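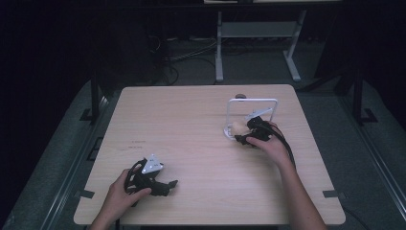 Florwood, the Stasten furniture maker, said Monday that it will guarantee the finish on its dining tables for as long as the buyer owns them. The promise covers every table sold from its Stasten and Holroyd showrooms starting this week, and the company is calling it the Lifetime Top. It is a bold thing to say in a region where the favorite table for years has been the light wooden kind with a pale, fine grain, a surface that tends to show rings, ink and gravy sooner than a dark one. Buyers would do well to read the guarantee before they set a hot dish down on it.

The document runs to six pages. The first is mostly a letter of welcome. The word "lifetime" is defined on the fourth, and it means the period during which the original buyer keeps the table at the address where it was delivered. Move across the street and the guarantee ends, unless the move is done by a carrier Florwood has approved in writing. The list of approved carriers was not available on Monday. A company spokesman said it was "being finalized" and would be posted on the website before the holidays.

Give the table to a daughter and the guarantee ends too. The same goes for selling it, lending it, or putting it in storage for more than one season. The form does not say how long a season is.

The Lifetime Top is described as free. The tables it comes with start at $742, and the same model was on the Holroyd floor in February for less, according to two shoppers who kept their receipts and showed them to this reporter. Florwood did not dispute the receipts. It said prices had gone up "in line with materials" and that the guarantee had nothing to do with it. Asked which materials, the company said it did not break out its costs.

What the guarantee does cover is peeling, cracking and clouding of the finish "under normal domestic use." Normal domestic use gets a paragraph of its own. Eating is included. So is reading. Homework is included if a mat is used. Sewing, model building, potting plants, ironing and "the regular use of hand tools or clamps" are out, as is any kind of paid work done at home. That last exclusion will surprise a lot of people who have spent the past few years earning a living from the dining room with a laptop and a pile of folders.

The company says that clause is aimed at small workshops and would never be used against someone answering email. That may be so. It is not what the clause says, and the letter of welcome on page one tells buyers that "no employee or sales partner may alter these terms by word of mouth."

Heidrun Steiner has refinished tables in Ulska for most of her working life, and she read the form at her bench on Monday afternoon with a pencil in her hand. She had underlined a good deal of it by the time she got to the end.

"A finish is a thin coat on top of wood," she said. "You wipe it, you lean on it, the sun comes in the window. It wears. Then you sand it and put on a new one. I don't know what it would mean to promise that won't happen."

She was more relaxed about the product than about the paper. She has worked on several Florwood tables and thinks they are decently made, with good joints and legs that stay on. The tops have come to her for the usual reasons - water left standing, a candle, a child with a marker. None of those would be covered. Heat, liquids and pigments are listed together on page five under "events," and events are the owner's problem.

"So what's left?" Steiner said. "If it peels by itself in a quiet room, they'll fix it. That doesn't happen much."

Florwood sees it differently. In its announcement, the company said it had sold 3,229 tables across the region last year and that complaints about the finish were "extremely rare." It would not say how many there had been. Nor would it say whether it counts a complaint when the customer calls, when the customer fills in the form, or when the company agrees there is something wrong. Those can be three very different totals, and a firm that says it is proud of its record ought to be willing to give at least one of them.

The announcement also says that tests showed the new finish to be 40 percent tougher. Tougher than what is left open. When asked, the spokesman first said tougher than the old finish, then called back to say the comparison was with "a typical finish in this class." The tests were carried out by the company that supplies the finish. A copy of the results was requested and had not arrived by Monday evening.

None of this makes the guarantee worthless. A buyer whose tabletop clouds over in the first winter would have a clear right to a repair, and under the old terms that right ran out after 2 years. That is an improvement for anyone who stays put and does nothing at the table but eat. The repair itself is to be done at the factory in Stasten, however, and the buyer pays for the trip there and back. For a household in Ulska, on the far side of the county, the cost of a van both ways could easily come close to what a local refinisher would charge to do the whole top. The form allows for a local repair "at Florwood's discretion" and gives no hint of how often that discretion might be used.

There is also the matter of registration. The guarantee does not begin when the table is bought. It begins when the buyer registers online, and this must be done within ten days of delivery, with a photograph of the table in place and proof that the buyer has purchased the Florwood care kit. The kit is a bottle of cleaner and a cloth. It has to be bought again every year, and the receipts have to be kept. Miss a year and the Lifetime Top lapses, with no way to restart it.

The word "free" looks a little tired by this point. Over ten years the kits would add a fair sum to the price of the table, and that assumes the kit stays at today's price. Nothing in the form says it will. The company was asked whether plain soap and a damp rag would do the same job. It said it could recommend only its own products.

Steiner had a shorter answer to that one. She uses soap and a damp rag.

At the Holroyd showroom on Monday, the new signs were already up, large and green, one at each end of the dining section. The forms were kept behind the counter. A salesman handed one over cheerfully enough when asked, though he said I was the first person to want it. He thought the care kit was optional. He checked, and came back to say it was not. A couple looking at a table near the door said the guarantee was a nice extra but that they were mostly interested in whether the thing would fit up their stairs.

That seems like the right way round. A good table is worth buying for its legs, its size and the way it looks in the room, and Florwood makes some that are good on all counts. People who like them should feel free to buy one. They should ask for the form first, read page four and page five, and then decide how much of the price they are happy to pay for the word on the sign.

Florwood says the terms may be revised after the first year "in response to customer feedback." Anyone who registers before then will be held to the present version, dated October 14, 2024, whether the later one is kinder or not. The company confirmed this by email and said it did not expect the point to come up.

Customers who bought a table before this week are not included. They can join by paying for an inspection, with the fee set after the inspector has seen the table. The showrooms in Stasten and Holroyd are taking names for that now, and copies of the full terms can be had at the counter on request.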